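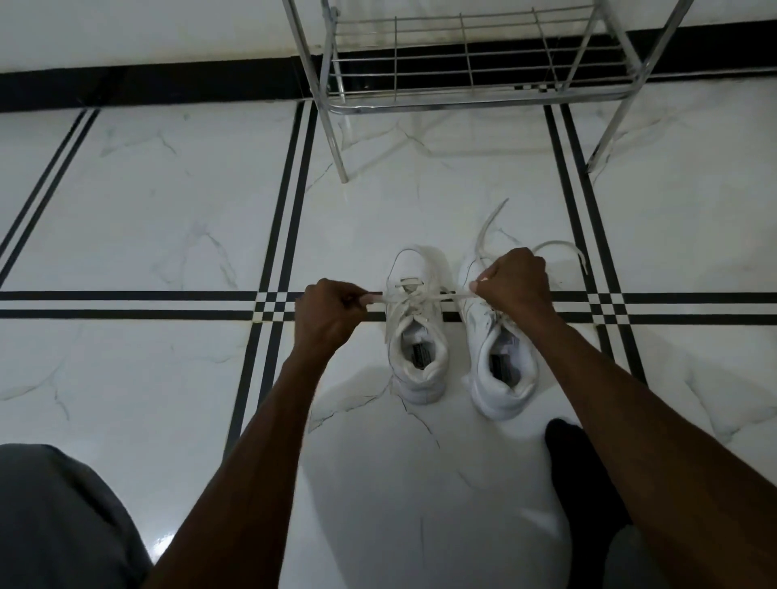

Diapo 1 - Deux baskets blanches, un lacet bien tendu entre les mains.

Bonjour à toutes et à tous, et merci d'être venus un jeudi, juste après le déjeuner en plus. (Laisser les gens s'asseoir, ne pas démarrer trop vite.)

Je voulais commencer par les lacets. Quand j'ai ouvert l'atelier Greneck, je pensais qu'on me parlerait de semelles décollées, de cuir fendu, de taches d'herbe. Eh bien, la première question, presque toujours, c'est : comment je remets mes lacets pour que ça ressemble à quelque chose ? Et sur une paire toute blanche, je comprends, on voit tout !

Faire remarquer la position : les deux chaussures côte à côte, posées au sol, pointes vers l'avant, dans le sens où on les porte. Moi aussi j'ai longtemps lacé une chaussure sur les genoux, en la tournant dans tous les sens, et je me retrouvais avec un brin plus long que l'autre - vous connaissez la suite, on défait tout et on recommence.

Parler ensuite de la tension. Prendre mon lacet de démonstration (poche gauche de la veste, vérifier avant !) et le tirer entre les deux mains, doucement, à l'horizontale. On sent tout de suite les torsions sous les doigts. Un lacet plat vrillé dans un œillet, ça se rattrape tant qu'on n'est pas monté plus haut, après c'est pénible.

Sur une montante, le col rembourré tient déjà bien la cheville. Inutile donc de serrer comme une chaussure de ski. Je laisse du jeu en bas, je croise, je resserre un peu vers le haut, et je garde la languette bien droite avec le pouce.

Petite anecdote si la salle est attentive : au stage de Vedley, on avait 38 paires à relacer dans l'après-midi. Les 8 premières étaient magnifiques. Les suivantes, disons que j'avais mal aux doigts.

Passer dans les rangs avec les lacets d'essai, ils sont dans la boîte Tahiri. Compter 20 minutes pour l'exercice, à deux par paire, en bavardant si on veut, c'est même recommandé.

Boire un verre d'eau. Diapo suivante : le nettoyage des œillets.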